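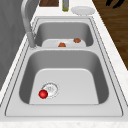 Version 2 of the Anness house rules for simulated kitchen tasks went out this week, and it is shorter than version 1, mostly because Ruoxi Kong was given the red pen. The part that will cause grumbling is rule 6: before anyone presses run, every loose object in the sink gets written down, with the basin it starts in. Yes, even in simulation, where one might hope the computer knows. The computer does know. The person reading the log in December does not, and "stuff in sink" was an entry we found more than once. A proper entry takes one line: red ball, near basin, touching the drain; two brownish lumps, far basin. If you can't say what a lump is, write "lump." Kong has approved the word.

Rule 7 deals with start states. Postma and Nirkard both used to save a fresh one whenever the mood struck, and then compare scores as if they had been cooking in the same kitchen. From now on a start state gets a name and a number and stays put until somebody asks in writing to change it.

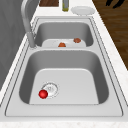
The request form has 12 fields. We asked for fewer and were told that it had been 100 in draft, a claim we have no means of checking. Until your request is approved, you run the old state, however ugly you find it.

Rule 8 covers contact with fixtures. Faucets, counters and walls are not handholds unless the task says so, and any run where the gripper gets in close to one is flagged for a second look by a person who didn't set it up. A flag is not a fail. Please stop writing to Wusurik as if it were. 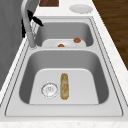

Gripper up at the faucet, food down in the basins. Flag first, argue later.

Comments on version 2 go to Kong, in complete sentences. Comments on the font go nowhere.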